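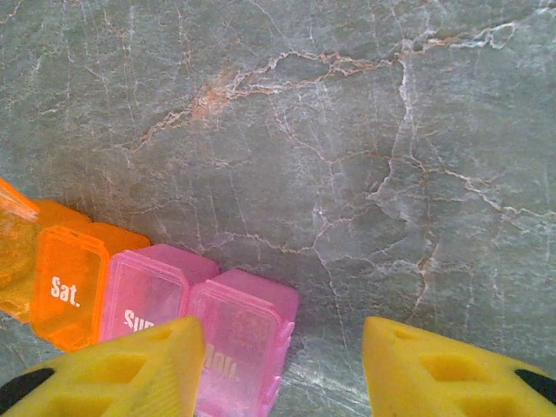

December, 4:10 pm
Posted by Natnael Berhe

Pill organizer again. I told Zinash I'd have something to say by the end of the month on whether the arm can load somebody's meds for the week, so I'm writing down where my head is before I forget.

Short version: finding the right compartment is fine, and I'm less gloomy about that than I was. Opening a lid is where I lose sleep. Those little lids want a fingernail, and what we've got is two big blunt yellow fingers with pockets molded into them. Great for a mug! On a lip that thin I think we need a small hook or a stiffer tip, and Anselmo has a drawing of one he keeps promising to print.

The printing on the lids bugs me too. "Sat." reads beautifully off the orange plastic. "Mon." is faded and goes sideways along a frosted pink lid, and Sunday ends up half behind the left finger when we come in that low. I'd like Kurnero (the label reader, for anyone new) to stop caring about text and just count along the row from whichever day it's sure of. Benjamín thinks that's cheating. My grandmother does it that way, so I'm fine with it.

Also the marble. All those white and rust veins are a lot of edges, and I want to rerun edge finding on the plain gray mat before I blame the software for anything.

Can a machine do this chore yet? In a kitchen, alone, for a person who needs the right pill on the right day? No, and I wouldn't let it near my dad's. Handing over the whole box at breakfast, maybe next year.

To do: tip drawing from Anselmo. Ask Sabina for 16 dummy tablets, the chalky kind. Slow the close speed down by half.

Comments (3)

Sabina Hudec: Tablets are in my top drawer, take what you want. They crumble, so bring a brush.

Benjamín Cisternas: Still cheating. What if the box is turned around?

Zinash Gidey: Then it counts backward, Benjamín. Natnael, can you try the low approach from the other side too?

Etlow workshop notes | Contact the bench | © Etlow | Back to top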